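Redcombe Yarn Winder and Swift Set

Home / Tools / Winding

We have been wanting to carry a proper winder and swift set for such a long time, and the Redcombe is finally on our shelves! If you knit, crochet or weave from hanks, you already know the chair-back method (and the two-patient-children method, and the knees method). They all work. They also take up most of an evening, and there is usually a tangle somewhere near the middle that makes you want to go do dishes.

The set comes in two parts. The winder clamps to the edge of your table and turns a loose length of yarn into a flat-bottomed cake that pulls from the center. The swift clamps a few feet away and holds the open hank, turning as you wind. You crank, the swift spins, and a sock-weight hank is ready to knit before your tea has gone cold.

What we like about it

The gears are quiet. We have used winders that sounded like a coffee grinder, and you couldn't possibly run one with a sleeping baby in the next room. The Redcombe makes a soft whir and that's all. The handle is long enough to get a good rhythm going, and it folds flat for storage, a small thing that we have come to love because our drawers are full.

The yarn guide is a bent metal arm with a wide loop at the end. You can thread it one-handed! It swings out of the way when you slide the finished cake off, so you don't have to fight it.

And the clamps are deep. They open to nearly 5 centimeters, so they fit kitchen tables, old desks and most workbenches. Both have a cork pad on the underside. Please do check that your table edge doesn't have a lip or a rail under it, though, as the pad needs a flat spot to grip.

Setting up

Clamp the winder at one end of the table and the swift at the other, with the guide arm facing the swift. Open the swift like an umbrella until the hank sits snug. Snug is the word — if you push it out until the yarn is tight, the strands dig in and you lose all the bounce. Find the ties, snip them, and pick whichever loose end sits on the outside. Thread it through the guide, tuck it into the notch at the top of the spool, and start slowly.

For the first few turns, go at about the speed you would stir soup. Once the yarn has a base to sit on you can pick up the pace.
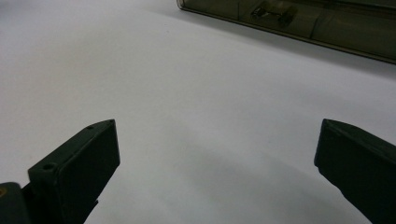 Kerstin Brekke wrote to us that she winds everything twice now, once off the swift and once more from cake to cake, and that the second cake always comes out softer and sits better in her project bag. She also wanted other customers to know that mohair does go through the guide just fine, as long as you crank slowly and don't stop halfway for a phone call.

We tried her double winding on a stack of wool hanks and she's right, it makes a lovely squishy cake. It's a great habit for yarn that will sit in your stash for a while, since a tight cake can stretch the wool over time.

Which yarns does it suit?

Pretty much all of them, from lace up to a good thick worsted. Bulky yarns will wind too, but you'll fill the spool quickly and may need to split a hank into two cakes. We wouldn't use it for thick-and-thin handspun with big slubs, which can catch in the guide loop. For cotton and linen, keep a finger lightly on the strand as it feeds, because slippery fibers like to slide down under the spool and wrap around the shaft. (If that happens, stop, lift the spool straight up and unwind it by hand. No scissors needed!)

Details

Swift: opens to fit hanks up to 8 feet around
Winder: cakes up to 5 ounces
Spool: removable, lifts straight up
Gears: nylon, no oil needed
Clamps: two, with cork pads
In the box: winder, swift, both clamps, one spare spool, printed guide

Goes well with

The Hurnstead cake bands are stretchy sleeves that keep a finished cake from collapsing when you get to the last few yards. They come in packs of 50, which sounds like far too many until you have a yarn closet like ours.

Bononon wool wash, in the unscented version, if you like to soak and re-skein yarn you've ripped out before winding it again.

Feng stitch markers, the little locking kind. Clip one to the center strand and you'll always know which end you meant to pull.

Shipping and spare parts

The set ships in one box, usually the next working day. Our second batch arrives in September, so if the order button is grayed out, leave your email and we'll write as soon as it's unpacked. Spare spools, cork pads and guide arms are all sold separately on the Winding Parts page.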